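Vender el coche viejo y comprar otro usado: lo que me ha costado en tiempo y en dinero

Llevaba desde el otoño diciendo que iba a cambiar de coche y en febrero por fin lo hice. Cuento cómo fue porque un par de lectores me preguntaron por correo y porque a mí me habría venido bien leer algo así antes de empezar. No soy mecánico ni trabajo en el sector. Uso el coche para ir al trabajo, para llevar cosas y para visitar a mis padres, que viven en un pueblo sin tren.

El coche que tenía era una ranchera diésel de 17 años. Arrancaba bien y no me había dejado tirado nunca, pero la última inspección la pasó con tres defectos leves y el embrague empezaba a patinar en las cuestas. Me dieron presupuesto en el taller de siempre y el arreglo costaba más de lo que valía el coche. Lo pensé un par de semanas y decidí venderlo tal cual, diciendo lo que tenía.

Primero probé con la tasación por internet. Rellené el formulario de Hotside, que compra coches de particulares, y me dieron una cifra bastante buena. Cuando llevé el coche a su nave, un empleado lo miró durante diez minutos, apuntó los arañazos de la puerta trasera, el desgaste de las ruedas y el embrague, y la cifra bajó a menos de la mitad. No digo que me engañaran. En la letra pequeña pone que la oferta es orientativa. Pero si vais con prisa y habéis contado ya con ese dinero, el disgusto es grande. Les dije que no y me volví a casa.

Después puse un anuncio. Hice las fotos en el aparcamiento del polideportivo por la mañana temprano, que hay sitio y buena luz. Puse el kilometraje exacto, 253 mil, la fecha de la última correa y lo del embrague. Me escribió mucha gente preguntando el último precio sin haber visto el coche. A esos dejé de contestarles al segundo día. Al final lo compró Rhys Tamihana, un hombre muy correcto que arregla coches en sus ratos libres y que quería la ranchera para llevar herramienta. Vino con una linterna, se metió debajo, dio una vuelta de veinte minutos y me ofreció 100 euros menos de lo que pedía. Acepté. Firmamos el contrato en la mesa de la cocina, por duplicado, con copia de los dos documentos de identidad y la hora de entrega escrita a mano. Lo de la hora es importante por si llega una multa de ese mismo día.
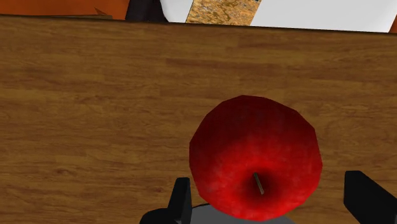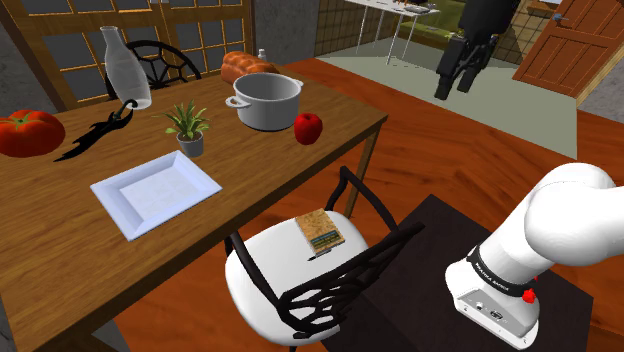 Una manzana y una mesa con varias cosas encima.

La parte de comprar fue más larga. Tenía claro el presupuesto y poco más. Quería gasolina, porque ahora hago trayectos cortos, y quería un maletero donde cupiera la bicicleta con la rueda delantera quitada. Miré compactos y algún monovolumen pequeño. Hice una hoja de cálculo con el precio, el año, los kilómetros, el seguro y el impuesto de circulación de cada uno, y la verdad es que el seguro me cambió bastante el orden de la lista. Dos coches casi iguales de precio podían salir muy distintos al cabo del año.

Vi 5 coches en total. El primero, en un concesionario del polígono que se llama Donnelly, estaba muy limpio por fuera, pero el libro de mantenimiento tenía un hueco de cuatro años y el vendedor no sabía explicarlo. El segundo era de un particular y olía a humedad. Levanté la alfombrilla del copiloto y estaba mojada. El tercero me gustó, pero lo vendieron esa misma tarde mientras yo me lo pensaba. El cuarto tenía un ruido en la dirección al girar a tope hacia la izquierda. El dueño decía que lo hacían todos los de ese modelo. Puede ser.

El quinto es el que tengo ahora. Lo encontré en Fultex, una compraventa pequeña que está al lado de la gasolinera vieja, en la salida hacia la nacional. Tenían ocho o diez coches en el patio y una oficina con un calefactor. Es un compacto de gasolina, gris, de un solo dueño anterior, con todas las facturas guardadas en una carpeta. Pedí verlo en frío y me lo dejaron arrancar a primera hora, sin haberlo movido antes. También pedí llevarlo a un taller que no fuera el suyo y no pusieron pegas. La revisión me costó sesenta euros y salió que había que cambiar las pastillas delanteras y la batería. Las pastillas las pusieron ellos y la batería la pagué yo.

Algunas cosas que haría igual si tuviera que repetirlo. Pedir el informe del vehículo a Tráfico antes de dar señal. Cuesta poco y ahí salen los embargos, las reservas de dominio y las lecturas de kilómetros de las inspecciones. Comprobar que el número de bastidor del papel es el mismo que el del coche. Probarlo en autovía además de por ciudad. Y leer entera la garantía, que en mi caso es de un año y deja fuera los elementos de desgaste.

Y una cosa que haría distinta: no comprar accesorios el mismo día. En la oficina me ofrecieron un juego de alfombrillas y un soporte para el móvil de la marca Javow y dije que sí a todo por el cansancio. Las alfombrillas están bien. El soporte se cae en cuanto cojo un bache y lo tengo en la guantera desde la primera semana.

El cambio de nombre lo hice yo con cita previa. La gestoría me pedía bastante por tramitarlo y tenía la mañana libre. Hay que pagar antes el impuesto de transmisiones si se compra a un particular. Al comprarlo en una compraventa me ahorré ese paso, aunque no el resto de las tasas. En la ventanilla tardaron un cuarto de hora. El permiso provisional me lo dieron allí mismo.

De consumo todavía no puedo decir gran cosa. He llenado el depósito tres veces y en ciudad gasta algo más de lo que esperaba. Los asientos son más duros que los de la ranchera y para ver bien por detrás hay que acostumbrarse, porque la luna es pequeña. La bicicleta cabe, pero tumbando los dos asientos. Cuando le haga la primera revisión pondré aquí lo que me han cobrado.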